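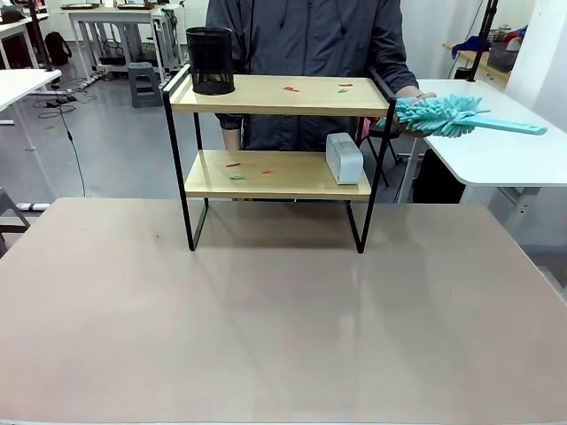
Two-tier shelf with mesh pen holder.

Section 4: Setting up your Grernel wallet for staking

I wrote this part after my own first try went sideways, so follow it in order and you should be fine!

1. Open the Grernel wallet and let it sync all the way. The bar at the bottom has to turn solid before you go on.

2. Write your recovery phrase down on paper, then type it back in when the wallet asks. I keep mine in two places (and no, neither one is my phone).

3. Go to Settings > Network and change the port to 2064. Hit Save -- the screen won't do it for you.

4. Move your Ziken tokens in. You need at least 700 to run a node, plus a few extra for fees.

Caution: send a tiny test amount first. Solange Millet looked over this guide for me and made me put that in writing, and she's right.

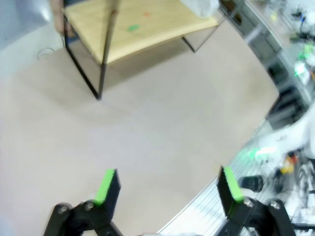 5. Once the test shows up, send the rest and pick a validator. I went with Thibodeau, but any name on the list with a green check will work.

6. Click Delegate, enter your amount, and confirm with your PIN.

Note: unstaking has a wait of 200 blocks, and you earn nothing during it. If you see "pending" past that point, restart the wallet and check again before you write to support.

Gutason hardware keys get their own steps in Section 5.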